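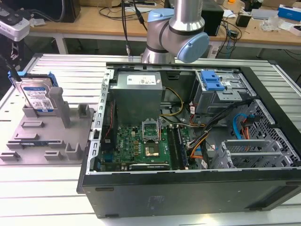
Hulter bench tray for drives and small parts, review

I strip and rebuild used desktops for resale, mostly old Dell office towers, and for years my parts lived in muffin tins. Anas Najjar, who shares the shop, bought two of the Hulter trays in June and gave me one. I've now used it on 22 machines.

The tray is a light gray 3D-printed piece with raised slots and posts. A 3.5-inch drive stands upright in a slot, and it will also take a drive that is still clipped in its blue plastic carrier. That was the thing I cared about. Most holders I've tried want a bare drive, so you end up pulling the carrier off and then hunting for it an hour later.

Fit is good but not perfect. Bare drives have a little play. Drives in carriers go in snug, and the first few times I had to press harder than I liked. It loosened up after almost 30 insertions and has stayed the same since.

The posts are less useful. I expected to park memory modules between them and they just fall over. I keep RAM in a separate antistatic box now. 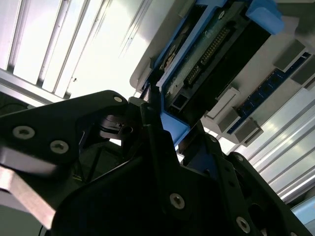

Carriers vary more than you'd think. The ones with a thick tab at one end need to go in with the tab up, or they won't seat all the way. Hulter's leaflet doesn't mention this. Sylvie Lapointe at Patgate, where we ordered, told us when we called to complain.

The tray is light, so it slides on a slatted bench. I put 14 mm rubber feet under mine and that fixed it. Feet should come in the box at this price.

Cleaning is slow. Dust from old cases settles in the slots and a cloth won't reach – use a soft brush or canned air. Mine got left near a heat gun once and one corner has a slight curl, so keep it away from hot tools.

I'd buy it again for drives. If you mainly need somewhere for screws and memory, the muffin tin is still cheaper. Anas uses his for laptop drives with a foam strip in each slot and says it works fine.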